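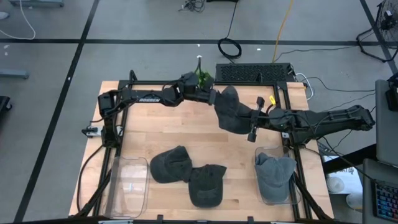 Viorica Hoxha has spent most of the year comparing grippers, and when we met she wanted to talk about fabric first. Hard parts with flat sides, she said, tell you very little.

"Any gripper can pick up a block," Hoxha said. "You give it a block and everyone goes home happy. Give it a baseball cap and you find out what the fingers are really doing."

She runs the test bench at Litasis, a small automation shop that does sorting and packing work for clothing and accessory sellers. Her job is to decide which end tools go on which arms before anything is offered to a customer. Fatima Isah, who writes the controller code, sits at the next desk and joined us for most of the conversation.

The cap task is simple to describe. Caps are put down on a table under two arms, and the arms have to pick them up one at a time and place them in clear plastic bins. The caps may lie apart or on top of each other. Hoxha prefers them overlapping, since that is how they arrive from a customer's return bag.

"A cap is three problems," she said. "The brim is stiff, the crown is soft, and the band is somewhere in between. If you grab the brim, you get a firm hold but the whole thing swings. If you grab the crown, it hangs better but you can pinch two layers or one layer and you don't know which."

Dark caps on top of dark caps make it worse. Isah said the cameras do fine on a pale tabletop until two items of the same color touch. Then the outline becomes one shape.

"It sees a very large cap with two brims," she said. "So it aims for the middle, and the middle is a fold of one and the edge of the other."

Litasis tried two grippers over the summer. The first was a parallel gripper with long vertical fingers. The second, which the shop calls the Terance after the street where it was first built, has shorter fingers with soft pads and a wider opening. Each one got 300 picks on the same set of caps, with the same arms and the same lighting.

Hoxha had expected the soft pads to win easily. They did hold better once they had hold of something, and they left no marks on the fabric. But they were thicker at the tip, and on a cap lying flat they tended to push the crown down before closing on it.

"You could watch it happen," she said. "It comes down, the crown goes flat, and now there is nothing standing up to grab. The thin fingers slide in on either side of the fold. They are not gentle, but they get there."

The parallel gripper had its own trouble, mostly with lifting two caps at once. Isah fixed part of that in the controller. The arm now raises the cap a short distance, stops, and compares the finger opening with what it expects for one layer of cloth. If the opening is too wide, it lets go and tries from another side.

"The pause costs time and Viorica hates it," Isah said.

"I don't hate it," Hoxha said. "I would like it shorter."

They have cut it down twice. Below a certain point the cap is still swinging from the lift, the reading jumps, and the arm drops caps it should have kept. Isah thinks the better answer is a slower lift with no full stop, and she has a version of that running on one arm. She would not give me numbers for it yet.

The bench itself got a long explanation. The table sits inside a frame of aluminum extrusion, and the arms come in from either side. Hoxha chose side mounting after a few weeks with both arms on the back edge, where they kept blocking the camera. The change meant drilling new plates and running the cables again, and she said she would do it the same way a second time.

"People put all their money in the arm," she said. "Then they clamp it to a desk. We had a desk. The desk moved."

She is also particular about the bins. Clear ones are harder for the cameras to see, and a supplier told her to switch to a solid color. She kept the clear ones because the customer uses them. Isah's way around it was to stop looking for the bins at all. Their positions are typed into the controller, and whoever sets up a run has to place them correctly.

I asked how often that goes wrong.

"When I set up the run, never," Isah said. Hoxha said there had been one afternoon when a bin was turned the wrong way and the arm put caps on its rim for a while before anyone looked up.

The controllers were a separate comparison, and a shorter one. The shop borrowed an Erkeo unit for a month and ran it against the one they already had. The Erkeo was quicker to set up and had better error messages, which Isah misses. It also handled each arm as its own job. Keeping two arms out of each other's way took a layer of code on top, and she already had that written for the older controller.

"If I had one arm I would buy it," she said. "With two I would be doing the same work again just to end up where I am."

Most of what the pair have learned has gone into a test sheet that every new gripper now has to go through. It begins with 200 picks of single caps, spread out, in mixed colors. After that come the overlapping ones, then caps lying upside down, then a run with one arm working while the other holds still over the table. Hoxha added the last step because a gripper that needs a wide approach can look very good until there is another arm beside it.

The next one on the sheet is from Rivadeneira, a three-finger design due to arrive in November. Hoxha has seen it handle gloves and was impressed. She has doubts about the third finger, which closes from behind and may catch on the brim.

– "It might need the cap turned first," she said. "Then you want to know how long the turn takes."

Isah has asked for a full 500 picks on it instead of the usual number. The rare failures are the ones she has to write code for, and a short run doesn't show enough of them.

For now the thin parallel fingers are staying on both arms. Hoxha has ordered a set of rubber sleeves to go over the tips, thin enough, she hopes, to slide under a fold. She plans to start with the oldest caps in the box, which have gone soft from handling and fold in places the new ones don't.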